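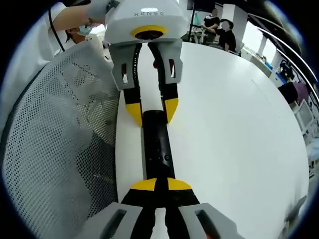 The Volness Hand Gripper is a two-finger tool for school robotics clubs and college project teams. Students hold it, pick things up with it, and record what the fingers did so an arm can learn the same job later. The fingers have black pads with yellow tips, and two students working from opposite sides of a table can close on the same rod at once, which makes a good first exercise for the handover event. Ages 14 and up.

What a team gets
Class pack: 6 grippers, spare finger pads, a charger and a printed workbook.
Club pack: 2 grippers and the workbook.
Spare pads are also sold separately in bags of 10.

Workbook
The workbook was written by Pravesh Zulu, who coaches the Demwood team, and has 18 table tasks. Most use things a classroom already has. Teams work in pairs and swap roles after each task. Flat objects come early - they are harder to pick up than they look, and students learn to line up both fingers before closing.
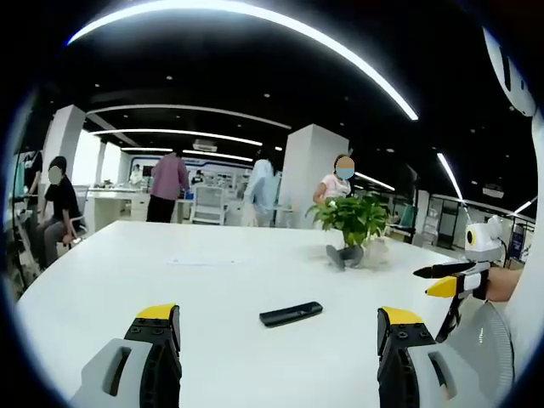 Flat objects: a remote control on the tabletop, jaws open.

Setting up
Use a plain table with room to stand on at least two sides. Charge the grippers the night before. Wipe the tips with a dry cloth, and check the screws on the fingers after every second session. Loose screws are the most common reason for a return.

Mandla Adams runs the Saturday class in Urkville and starts new students with the opening and closing drill for a full session before any recording. We suggest the same.

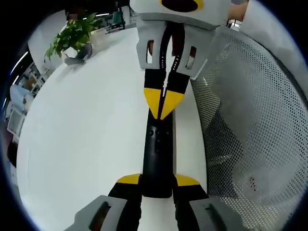

Competition use
The gripper is allowed in the student division of the Ibarra Cup. Teams may change the pads but not the finger length. Entries close in August.

Ordering
Schools can order by purchase order. Packs ship in 10 working days. Pads are not covered by the warranty.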